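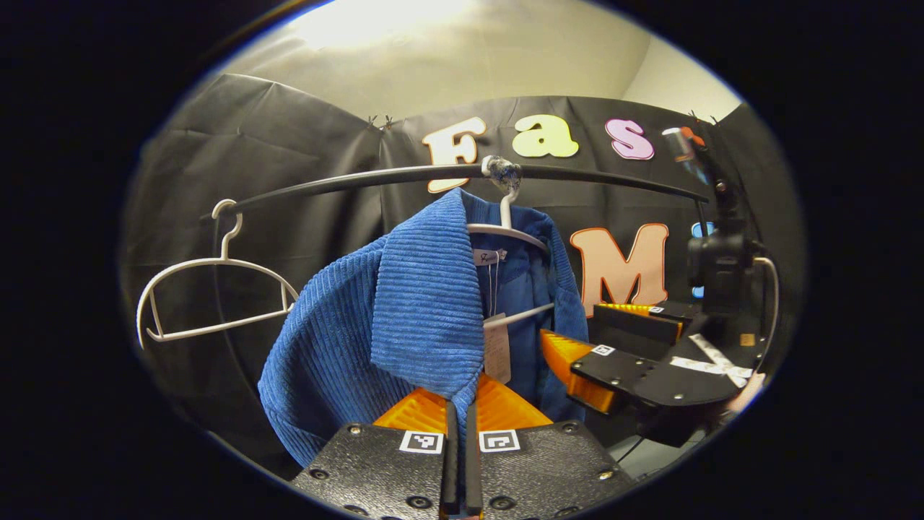
Blue corduroy, on the rail and looking for a home

Hi, I'm Orestis Gavalas, and Noneck is my shop. I sell secondhand clothes, I mend clothes, and two evenings a week I teach other people to mend theirs. If you found us because you searched for shirts with no collar, I'm sorry, we get that a lot (we do usually have a couple, so come in anyway).

The name goes back to my grandfather. He was a tailor, a short, wide man, and he sat hunched over his work for so many years that his customers said his head went straight into his shoulders. They called him No Neck, to his face, and he loved it. He signed birthday cards that way. When I was filling out the business forms I had a whole page of sensible names, things with "thread" and "stitch" in them, and my mother looked over my shoulder and said, "Your grandfather would be insulted." So Noneck it was.

I grew up in Prernby, in the apartment over his workroom, and I learned to sew a button before I could ride a bike. Then I did what a lot of kids do with the family trade and ran away from it. I spent 14 years in insurance. I wasn't bad at it! I had a nice desk by a window and coworkers I still have lunch with. But I was the guy who kept a sewing kit in his drawer, and by the end people were leaving their coats on my chair with notes pinned to them. One January I hemmed three pairs of pants during a conference call and thought, well, there's your answer.

I moved to Flultmont because the rent was something I could pay and because my sister was already here. The shop used to sell aquariums. It took forever to get the smell out, and there's still a patch of blue gravel stuck in the floor by the fitting room that I've stopped fighting with. The first season I had $300 left after the deposit and I spent most of it on a steam iron. Best money I ever spent, and I'm still using it.

How we buy

I buy from people who walk in, and from estates, and from a few dealers I've known a long time. I like clothes with some life left in them. Corduroy, wool, heavy cotton, denim that hasn't gone thin at the knee, good raincoats. I don't care much about labels. I've turned down expensive things that were glued together and paid well for a work shirt with no name in it at all, because somebody had finished the inside seams beautifully and I wanted to show my students.

If you have things to sell, bring them in clean, please, and bring no more than one bag the first time. I look through everything while you wait, so plan on a cup of coffee. I'll make you an offer in cash or a slightly better one in store credit. If I say no to a piece it isn't a judgment on you or your taste - I may have four of them in the back already.

Everything gets washed or steamed, and then I go over it under the lamp. Loose buttons get sewn down again, hems get checked, pockets get turned inside out. (I once found a love letter in a pocket. It went back to the lady who sold me the coat and she wouldn't tell me a thing about it.) If there's a flaw I couldn't fix, I'll tell you before you pay.

The repair counter

Marty runs the repair counter. Marty was my very first customer, came in for a zipper, stayed to argue with me about how I was putting it in, and was right. These days zippers are all Marty's and I keep out of the way. We do hems, linings, patches, moth holes, elbows, buttonholes, and taking things in or letting them out where there's enough cloth. We don't do wedding dresses. I did one, for my cousin, and I didn't sleep for a month.

Most repairs take a week. Coats and linings take longer, and in the fall everything takes longer, because the first cold morning comes and the whole town pulls last year's coat out of the closet and finds out what happened to it. If you can bring your winter things in while it's still warm out, Marty will think very highly of you.

The classes

Classes start at 6 in the evening, after we lock the front door, and there's room for 6 people at the big table. Beginners start with buttons and hems, and then we move on to patching, which is where people get hooked. You can bring something of your own to work on or dig through my scrap box. We have machines, but the first night is all by hand. You'll prick your finger. Everyone does, and there's a tin of bandages in the middle of the table next to the cookies.

I've taught teenagers, nurses, a retired bus driver who now makes better patch pockets than I do, and a father and daughter who came for two hems and have been back for every class I've added. If you're nervous, come and sit in for a bit first. You don't have to sign up to watch.

What I'm hoping for

People ask if I want to open a second place. Not really! I like knowing what's on the rail. I like it when somebody comes in wearing a jacket I sold them a couple of years ago and it's got softer at the cuffs and they want it relined. I'd like a bigger cutting table, and I'd like to get a proper quilting class going if I can find a teacher, so if you quilt and you have patience, please come talk to me.

Find us

We're in Flultmont, in the old aquarium shop, and if you ask for it that way anybody over forty can point you to the door. We open at ten. Mornings are quiet and good for browsing, and after lunch is when I usually look at bags people bring to sell. For repairs you don't need an appointment, just come to the counter and ring the bell if Marty's in the back with the machine going. For classes, put your name on the sheet by the register or call and I'll write it down for you.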